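Rechercher sur le site OK
Sciences > Robots > Comment ça marche ?

Comment apprend-on à un robot à ranger une brosse à dents ?

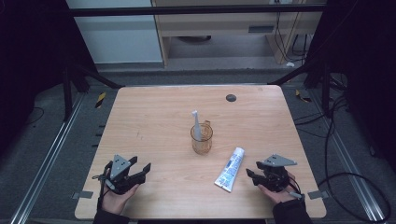
Deux pinces tenues à la main, un gobelet et du dentifrice.

Toi, tu ranges ta brosse à dents sans y penser. Pour un robot, quel défi ! Il doit trouver l'objet, le serrer juste assez et viser le gobelet.

À Sodelville, l'équipe de Melati Hidayat lui montre l'exemple : une personne fait les gestes elle-même, avec une pince dans chaque main. Et elle recommence, encore et encore… 3 000 fois !

L'ordinateur étudie ensuite tous ces essais. Petit à petit, il devine quel mouvement vient après l'autre. Le plus fou, c'est qu'il se débrouille même si on déplace un peu le tube !

À toi de jouer : essaie d'attraper ton dentifrice avec deux pinces à linge.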